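Teleop notes, memory and CPU week

2023-07-26

Quick one tonight, my wrists are shot. Been driving the arm through the PC teardown task again and I want to get this down before I forget it all.

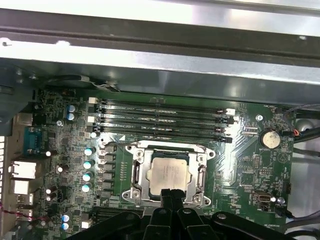 So the target for this batch was 300 demos and I'm at 337 counting the junk ones. Junk meaning I bumped something, or lost the grip, or just sat there hovering for ages trying to decide. A policy trained on me hovering is going to hover. Learned that one back in October with the cable task.

First thing. Leader arm vs. the handheld controller. I went in sure the controller would win, it's lighter, you can sit anywhere. Nope. For anything near a socket I want the leader arm, because my hand knows where the fingers are. With the controller I kept overshooting on the way down and stopping dead, then creeping. Looks awful in the playback. Jerky little stairs in the joint plots.

Kinesthetic (grabbing the arm and dragging it through the motion) I tried for one evening. Fine for the big moves. Terrible close in, my own forearm blocks the view and the arm feels like pushing a shopping cart thru sand. Might be my gravity comp settings. The Sallberg guide has a whole section on tuning that and I have read maybe half of it.

Load levers are the worst part by far. You have to push down and out a bit before the lever comes free of its hook, and there's no force feedback on my setup, so I'm judging by eye from the wrist view. Two levers on this socket, so double the fun. What helped: come in slow, touch, pause a beat, then press. Same order every time. My early demos do it four different ways and I think I'm tossing them all.

Memory latches are easier. Push, it flips, done. I do vary which slot I start on though, otherwise it'll just memorize one spot on the board.

Other stuff, no order:

Shiny metal is a pain. Heat spreader and the case rail both blow out when the desk lamp is on. Turned the lamp to the wall, better.

Start poses. I was starting every demo from the same home position, dumb. Now I nudge the arm somewhere random first.

Sessions of 20 and then stop. Past that I get sloppy and I don't notice till playback.

Recording is on Drenis still. It dropped the gripper channel 3 times this week, no error, just flat zeros. Check your files!! I wrote a tiny script that yells at me if the gripper value never changes. Should of done that months ago.

Trying Skilis for the labeling next, somebody in the comments on the last post suggested it. If it can split an episode into reach / press / lift by itself I'll be very happy.

Training run is going overnight on the clean set. Will post the curves whenever it's done, even if they're ugly. Ok, ice pack, bed.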